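季节性保护区工作

季节性保护区工作,指自然保护区、草原、湿地一类机构在一年中某几个月里招人来干的活,合同到期就走人,也有人年年回来。我给这个词条写了个初稿,后来越补越长,因为我自己在 Gurnside 草场干过两季,实在忍不住要多说几句,请大家见谅!

名称

各地叫法很乱。有的招聘页写“季节工”,有的写“野外助理”,还有的干脆叫“夏季队员”。我第一次投简历的时候,以为这是三种不同的岗位,分别写了三封求职信,结果全寄到了同一个邮箱(挺丢脸的)。一般来说,合同里写明起止月份、期满不自动续签的,都可以归到这一类。长期护林员、驻站研究员不算,实习生算不算要看各家怎么定。

工作内容

最常见的是围栏。拆旧围栏、收铁丝、补木桩、把底下那道线抬高让动物钻得过去,一季里大半时间都耗在这上头。Gurnside 那边每个季节队要负责150公里围栏的巡查,听着吓人,分到每天其实还好,就是风大,帽子最好带系绳的。

其次是植被和水源。拔外来草、收本地草籽、清理饮水槽、记录溪水深浅,活儿琐碎,但我个人最喜欢收草籽,一边走一边往腰间的布袋里捋,一上午很快就过去了。再往后是接待,也就是看营地、回答游客问题、擦公共厨房的灶台。Nundano 湿地的接待岗还要管船,所以他们招人时会问你会不会游泳,别写“略会”,会就是会。

也有偏室内的岗位,录入样方数据、整理标本、给工具编号,通常留给雨季。喜欢安静的人可以留意一下,这类岗位报名的人少得多。

招聘与申请

多数机构在一月放出岗位,春天开工。申请材料无非是简历、一封短信和2位推荐人的联系方式。推荐人不一定非得是老师,带过你的店长、球队教练都行,关键是电话真能打通。

短信写什么,争议比较大。我的看法是写具体的:开过什么车,背过多重的包,一个人在没有信号的地方待过几天。“热爱大自然”这种话每封信里都有,看信的人眼睛早就滑过去了。学历要求一般不高,驾照反而常常是硬条件,手动挡更吃香。

面试大多走电话,时间不长。常被问到的有:和室友闹矛盾怎么办,连着下雨没活干怎么办,家里有急事多久能赶回去。照实说就好。

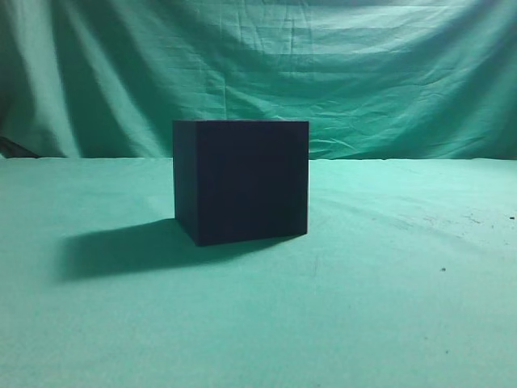
Trương 在讨论页里不太同意上面这段,说电话面试短是因为真正的筛选在试工那几天,Nundano 每年都有人通过了面试却在试工时自己走掉,词条应该把试工单独列出来,免得读者以为接完电话就稳了。我觉得有道理,于是补了下面这一节。

试工

试工期通常是3天,食宿由机构管,工钱给不给各家不同,去之前一定要问清楚,最好留一封邮件作凭据。内容多半就是正常干活,早上跟队出门,傍晚跟队回来。带队的人会看你认不认路、工具用完放不放回原处、累的时候说话冲不冲。我那次试工把钳子落在了草地里,第二天自己走回去找,居然也过了!

也有机构不设试工,而是把头两周算作适应期,双方都可以随时提出不干。两种办法哪种更公平,讨论页上吵过好几轮,目前没有定论,词条里就都写上。

待遇与住宿

工资一般不高,但住宿便宜或者免费,花钱的地方又少,一季下来反而能攒一点。宿舍从砖房到拖车都有,多为2人一间。Kindley 站的宿舍算是条件好的,有正经的烘干间,鞋子隔夜能干透,在野外待过的人都明白这有多珍贵。

伙食大致分两种,一种是统一开伙,大家轮流做饭;另一种是每周拉一趟车进镇采购,各做各的。轮流做饭的站要提前说明忌口。素食者问题不大,对坚果过敏的请务必写在表格上,别等到饭桌上才讲。

保险要单独看。有些合同只保上工时间,休息日自己去爬山摔了不管,这条常常印在最后一页,字很小。

装备

机构一般发手套、护目镜和工作外套,靴子自备。新靴子至少提前一个月开始穿,我见过太多人头一周就磨得没法走路。其他我觉得值得带的:头灯、保温壶、一本纸质的书、多几双厚袜子。充电宝带大的,Gurnside 的发电机晚上十点就关。

合同结束之后

期满后去向不一。有人转去另一个半球接着干下一季,有人回学校,也有少数留下来转成长期岗。想转长期的,最好在季中就跟负责人提,到收尾那几天大家都忙着盘点工具、封水管,没人有空细谈。推荐信也是同理,趁对方还记得你修的是哪一段围栏,早点开口要。

参见:草原围栏;野外宿舍;草籽采集;短期劳动合同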